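Evaluation of the Olberg Simulation Package for Tabletop Manipulation Coursework
Final Project Report
Submitted by: Ama Alhassan, Chae-won Sun, Gil-soo Na
Faculty advisor: Chepkoech Koech
Date submitted: 11/24/20

1. Purpose

The department asked our team to review the Olberg simulation package, sold by Vestholm under an annual teaching license, and to advise whether it should be adopted for the January section of the introductory manipulation course. At present, students share one physical arm, and each group receives 3 hours of arm time per week. The review was to determine whether simulated practice could carry the early assignments and leave the arm free for final testing.

2. Method

The package was installed on 13 lab workstations. Each team member completed the first 2 course assignments using only the vendor's documentation. Yu-na Hwang, teaching assistant for the course, then completed the same assignments without our notes, and her comments were compared with ours. We recorded installation problems, errors in the manual, and any point at which a student would need help from staff.

3. Findings

3.1 Installation. The installer ran without errors on all but one workstation, which required a graphics driver update. The license server must be reachable at startup. Students working from home will need the campus network connection.

3.2 Scene editor. Objects are placed by typing coordinates or by dragging. Dragging was faster, but objects moved this way sometimes came to rest slightly inside the table surface and jumped when the simulation began. The manual does not mention this behavior.

3.3 Arm control. Joint and gripper commands follow the format already taught in the course. Existing student code needed only a change to the connection settings.

3.4 Scene used for Assignment 2. The assignment calls for picking objects of different shapes from a crowded table.
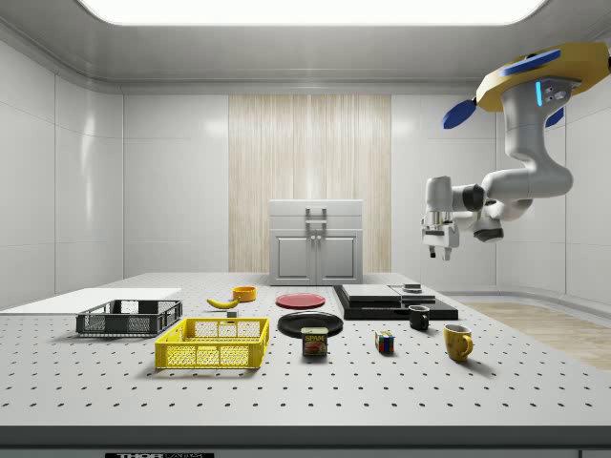

Department of Mechanical and Control Engineering, Dambridge College

The arm is mounted overhead, which differs from the bench mounting in our lab, and students should be told to check the base orientation before running their code. The mugs and the banana were the most difficult objects to grasp. The Rubik's cube and the SPAM can were suitable for a first attempt.

4. Recommendation

The team recommends adoption for one term, limited to Assignments 1 and 2. Vestholm should be asked to correct the scene editor section of the manual before the license is renewed. A comparison with the Geum package was planned but not completed, as the trial license arrived too late in the term.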